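4. Preparar a mesa e acertar a câmara do punho

Antes de ligar a célula Floltora à corrente, vale a pena perder uns minutos com a mesa. Sabemos que apetece ver o braço mexer (a nós também, ainda hoje!), mas quase tudo o que corre mal nas primeiras tentativas de preensão vem de uma mesa mal limpa ou de uma câmara apontada à pressa.

4.1 Passe um pano macio pelo tampo e deixe secar 15 minutos. Não use álcool nos dedos da pinça.

4.2 Verifique o aperto dos dois dedos com a chave Kitano fornecida. Os dedos devem ficar simétricos, com as ranhuras à vista e sem folga na base – se algum abanar, volte ao capítulo 3.

4.3 Ponha um objeto alongado perto do centro da mesa, em diagonal. Um pãozinho em espiral serve lindamente, com os seus sulcos bem marcados.

4.4 Abra a imagem do punho no programa Clitetti e desça o braço devagar, em modo manual, até as pontas dos dois dedos aparecerem com o objeto adiante.

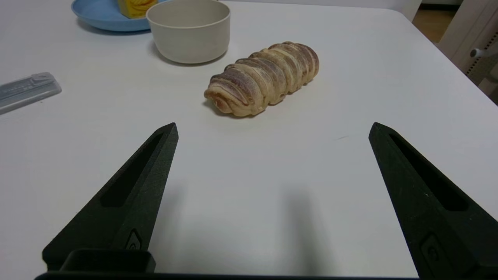
4.5 Rode o punho com calma até o eixo da pinça ficar a 30 graus do eixo do objeto e grave a posição como «Referência A». Se o programa recusar a gravação, espere que a luz da base deixe de piscar e tente outra vez.

CUIDADO: mantenha as mãos fora da mesa enquanto o modo manual estiver ativo, mesmo com o braço parado.

4.6 Recolha o braço e passe à câmara da cabeça. Distribua pela mesa peças de formas variadas, altas e baixas: um prato com uma caixa em pé, uma taça, um bloco quadrado, um estojo translúcido. Deixe espaço entre elas para os dedos poderem entrar.
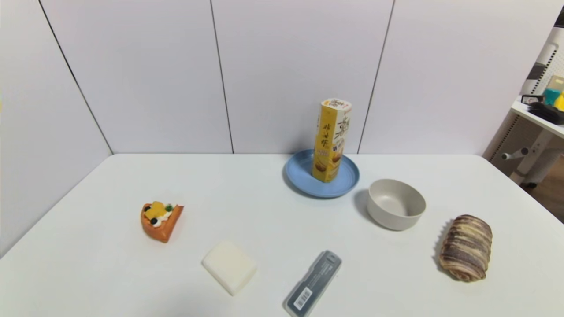
Petrauskas deixou na página deste capítulo um comentário que nos pareceu útil: na célula dele, os plásticos translúcidos só passaram a ser bem localizados depois de baixar a exposição da câmara da cabeça e repetir o passo 4.5 do princípio.

Nota: a exposição vem de fábrica em 3000. Se a alterar, aponte o valor antigo na folha de manutenção.

4.7 Grave a «Referência B» e feche o programa antes de desligar a célula.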